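About Berkgate Laundry

We wash things. Customers bring them in dirty, and we give them back clean and folded, usually in the order they asked for. Everything else on this page is detail, but the web people told us an About page needed more than one line.

Berkgate opened in 2000 in half of a former tile showroom, which explains the floor. Luminița Nedelcu had spent nine years doing hotel linen for other people and had firm views on how it was being done. She signed the lease in June, bought 4 used washers from a bankrupt motel, and discovered in July that the building's hot water could keep up with one of them. The first summer was mostly an education in plumbing.

The other half of the showroom was a shop called Mostex that sold curtain fabric. When the owner retired he offered us his space, his cutting tables and, without really asking, his cat. We knocked through the wall. The cutting tables are still the best folding surface we have ever used, and the cat lived to be very old and never once caught anything.

Vasilică Mocanu joined to drive the van and now runs the wash floor, having pointed out for three years that he could do it better. He sorts by fabric first and color second, and will tell you why if you have the afternoon free. Florin Olteanu took over the van. He has also taken over the radio.

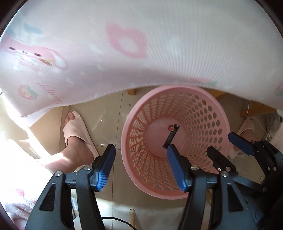

Most of our work is wash-and-fold for households, priced by the pound, with a ten-pound minimum that we enforce on strangers and forget about for regulars. We also do table linen for restaurants, uniforms for two dental offices, and comforters too big for the machine you have at home. (People try it anyway. We get a lot of comforters in February, half washed and very heavy.)

We don't do leather, wedding dresses or rugs. We did do rugs, until the Symonenko job, a hallway runner that went in red and came out a sort of opinion. Mr. Symonenko was gracious and still brings us his shirts. For rugs we now send people to Arkico, two streets over, who know what they're doing and return the favor with their overflow towels.

Tetsuya Sakamoto does mending and alterations at the front window in the mornings. Hems, zippers, buttons, the pocket you've been losing keys through. He doesn't like to be rushed and he doesn't like Velcro.

The lost sock drawer is by the register. It holds 200 or so on a bad month, and you're welcome to go through it. Unclaimed singles become polishing rags at the end of the year.

Drop-off starts at 7 a.m. and we lock the door at 6 p.m., or slightly after if we can see you running. Call ahead for pickup, please check your pockets, and tell us about the red wine before we find it ourselves.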